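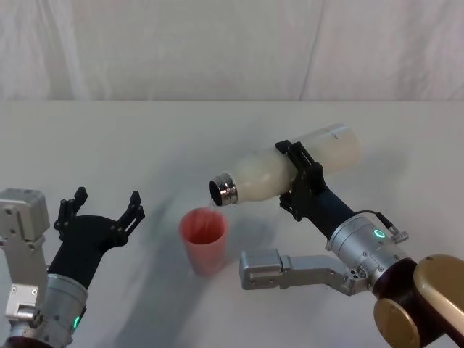

*A white bottle and a pink tumbler: the everyday pour.*

## The bottle that stays on the bench

Yu-na Jang bought her first insulated bottle for a camping trip in March and has used one nearly every day since, mostly at home. It lives beside the kettle. She fills it before breakfast and pours from it into a cup through the morning, and by lunch it needs filling again.

Plenty of households now treat these bottles as a small jug. They keep water cold without taking up room in the fridge door, and they don't sweat on the benchtop the way a glass jug does. The trouble is that most were designed for drinking from, so how well they pour comes down to the neck.

A threaded steel neck is the most common kind. Tae-yang Noh, who runs the kitchenware counter at Trernico, says the ones returned to him are rarely faulty. People tip them too fast, air can't get back in, and the water comes out in gulps.
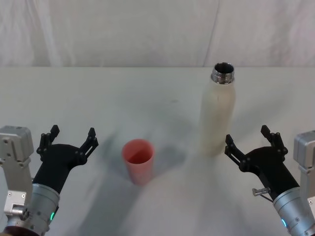 His advice is to tip slowly until the bottle is close to level and let a thin stream run. Start with the cup close to the neck. A tumbler that widens toward the rim gives you more to aim at, and plastic is easier to live with than glass if there are children at the table. Fill it to 200 millilitres or so and stop by lifting the base of the bottle back down in one movement – hesitating is what sends a dribble down the side.

The first pour from a full bottle is the hardest. Jang leaves a couple of centimetres of space below the thread, and says that fixed most of her spills.

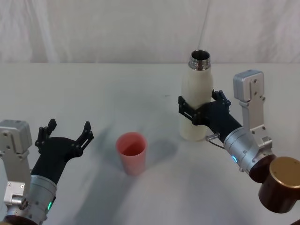 Grip matters more than people expect. A tall, slim bottle full of water is top-heavy once it leaves the table, and a smooth finish offers little to hold on to. Hold it around the middle, below the rounded shoulders, and keep your hand clear of the bare metal at the neck. Noh also tells customers to put the cap well away from the cup before they start, so it doesn't get knocked to the floor.

Price is a poor guide. At Trernico the Orkumik bottle sells for $46 and pours no better than the plainer Nam beside it. Jang has owned both. She prefers the Nam for its colour and the Orkumik for its cap, and has found that the caps don't swap.

Both have picked up marks. Powder coating is tough, but it will scuff against keys, taps and the inside of a dishwasher rack, and pale colours show it first. 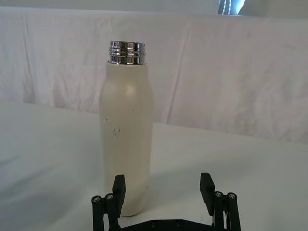 ## Keeping it clean

Wash the bottle by hand with warm water and a long brush. Go around the threads with an old toothbrush, as the grooves hold residue that a rinse won't shift. Noh replaces the seal in his own cap every seven months.

For stale smells, leave a spoonful of bicarb and warm water in the bottle overnight with the cap off, then rinse twice. Dry it upside down on a rack. Scuffs on the outside can be wiped with a soft cloth, but scourers will take the colour off with the dirt.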